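Regional press group sets spring meeting, opens records workshop to freelancers

Friday, May 17, 2024

Mulugeta Beyene, who covered county government for the Grenside Courier before becoming its managing editor, will give the keynote talk at the spring meeting of the Noltard Valley Press Association next month. The meeting will be held in the upstairs hall of the Grenside Public Library. Doors open at 8 a.m. for coffee and registration, and the program starts an hour later.

Beyene's talk is titled "The Meeting Nobody Covered." He plans to discuss how his newsroom went back to sending a reporter to every planning and zoning session in the county after several years of relying on posted minutes. The Courier has a print circulation of just over 3,000 and a full-time news staff of 11. Beyene said the change meant giving up a weekly dining page and handing most of the high school sports coverage to part-time writers.

"We lost a few readers over the dining page and I heard from all of them," Beyene said. "The zoning stories took longer to find their audience, but they did find it."

Members will have time for questions after the talk. Anyone who wants to submit one in advance can do so on the registration form.
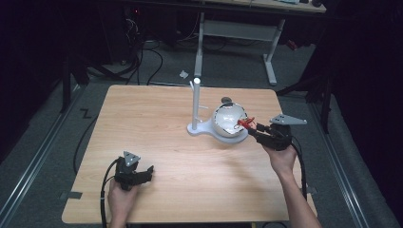 A white bowl in its stand on a wooden tabletop.

The afternoon is given over to a public records workshop led by Abdelghani Bouzid, an attorney with the El Khatib law office who has represented weekly papers in several disputes over access to school board documents. The workshop runs from 2 p.m. until the close of the meeting. Bouzid will go over how to word a request, what to do when an agency misses its deadline, and how to respond to a fee estimate that seems out of line with the work involved.

Those attending are asked to bring one request they have already filed, along with any reply they received. Names of sources and other private details should be blacked out first. Bouzid will pick several to work through with the group and will return all copies at the end of the session. He is not able to give legal advice on pending lawsuits.

For the first time, the workshop is open to freelancers who are not members of the association. The board voted for the change at its last meeting after hearing from editors who now depend on freelance writers for much of their local government coverage. Freelancers need a short note from an editor at a member paper confirming that they have had work published in the past year. The note can be sent by email.

Registration is handled this year through Teliteo, the same service used for the contest entries. Members who already have a contest login can use it for the meeting. Papers that send more than one person should fill out a separate form for each, as lunch orders are taken from the forms. There is a choice of chicken or vegetable. Tell the office ahead of time about food allergies – the kitchen can't make changes on the day.

Parking behind the library is free, but the lot also serves the farmers market and fills up early. The street spaces on the north side have a two-hour limit, and it is enforced. The county lot across from the courthouse is a short walk away and has no limit on meeting day. The hall can be reached by elevator from the rear entrance.

A brief business session will be held just before lunch. Members will vote on a proposed change to the bylaws that would let online-only news sites join as full members with voting rights. At present they can join only as associates. The full text of the proposal was mailed to member papers with the dues notices, and extra copies will be at the registration table. Each member paper has one vote, and the person casting it must be listed on the paper's current membership form.

Two board seats will also come open this year. Nominations will be taken from the floor during the business session, and ballots go out ahead of the November meeting. Members who would like to be considered but can't attend should write to the association office.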